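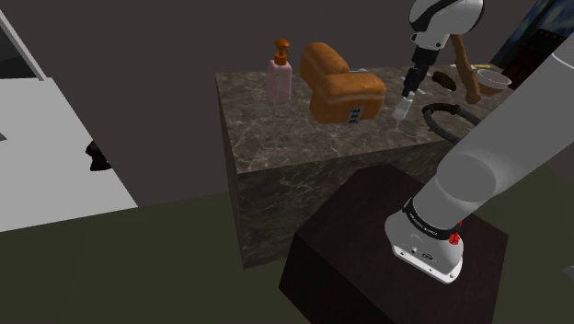 I have been promised a robot that does the dishes since I was in second grade, so when the people at Temov said they were opening their doors for an afternoon in November, I signed up before I'd even checked how far the drive was. (It was far. There was construction. I ate a gas station burrito and I stand by it.)

Temov has the back half of a low brick building behind a tire place, and the sign is so small that I drove past it twice. Inside there was coffee, a plate of those hard almond cookies, and a guy named Reece Clegg who runs the testing side and was clearly thrilled to have somebody new to talk to. There were 18 of us, mostly engineering students, plus a couple who own a restaurant and wanted to know if they could stop hiring dishwashers.

Short answer for them: not yet. Longer answer below, because I had a great time and took a lot of notes!

First thing I learned is how much of the practice happens on a computer. I had pictured a big room with rows of machines scrubbing pots, and what we got for the first hour was a dim room with a big screen and folding chairs. They build a simulated room, put a simulated arm in it, and let it try the same chore over and over. Nothing breaks for real, so they can leave it going all night. Reece said he used to come in early to sweep up glass and now he comes in early to read logs, and he couldn't decide which one he liked less.

The chore they spent the most time on was clearing a counter. And the counter they use looks a lot like mine does by the end of a weekend: soap dispenser, a loaf of bread just sitting out, a bowl, a tool that belongs in the garage. I liked that. If you only ever ask a robot to clear a counter with one cup on it, you've taught it to clear a counter that I have never owned.

The wine glass is the star. It's see-through, the stem is thin, and the foot is small, so it's a mean thing to hand to a machine. The gripper comes down on it from overhead with its fingers pointing at the counter, like one of those claw games at the pizza place. Reece explained that clear objects are hard for cameras because what you mostly see is whatever is behind them, and then once you do find the glass you have to choose how hard to squeeze. He passed around a rubber bulb hooked to a gauge and had us guess the right pressure. I would have shattered the glass. So would the restaurant owner, who took it badly.

One of the students asked why they bother with a marble look on the counter, and I'm glad she did, as I'd assumed somebody just had nice taste. The veins are there to make the job harder! A plain gray surface is easy to tell apart from what's on it. Stone with lines running all over it isn't, and plenty of real kitchens have it. They swap the counter finish, the lighting and the clutter between batches so the arm can't get used to one kitchen.

After that we went across the hall to see a real arm, which they call Urar. It stands behind a yellow rail and you have to stay back of the tape. We watched it try to put away 3 plastic tumblers. It did 2 of them nicely, slow but tidy, and then it stopped above the last one and hung there long enough that people started checking their phones. Reece pressed a key, it backed up, and it went for it again and knocked it over. Big groan from the crowd. I felt for it. I have had mornings like that.

I asked him straight out when I could have one at home, and he made a face. His view is that a shop is going to come first, since the shelves stay put and there's a person on the clock who can rescue it. They have a trial planned with Katiyar, a housewares store, where the arm would restock mugs and bowls after closing. He wouldn't give a date. A home is tougher because everything moves and there's a dog. He also said the part people forget is putting things AWAY: picking up the glass is one problem, and knowing that you keep the good glasses in the dining room is another one entirely.

The restaurant couple asked about price and got a very polite non-answer.

A few practical notes if you go. Park on the side street, the lot belongs to the tire place and they will come out and tell you so. Wear a sweater, the arm room is kept cold. The talk runs 2 hours and the folding chairs are exactly as bad as you think. Kids are fine in the screen room but they have to be 12 or so for the other side, and I'd call ahead on that one — the lady at the desk wasn't sure herself. There's no gift shop, which broke my heart a little, but they do give you a sticker.

I came home and unloaded the dishwasher by hand, paying way too much attention to how I pick up a glass. I grab it by the bowl, if you're wondering, with two fingers and my thumb, and I don't look. I must have done that thousands of times and I couldn't tell you how hard I squeeze. I did try coming at it from above, claw style. I don't recommend it with the good ones.

They're planning another open afternoon in the spring and I've already put my name down, mostly to find out how Urar is doing with that last tumbler.

Recent posts
Preladora: the button museum that is bigger than it looks
A morning at the cardboard box plant
I rode the little train at the county fair
Which factory tours let you bring a lunch
Two cheese caves, one cold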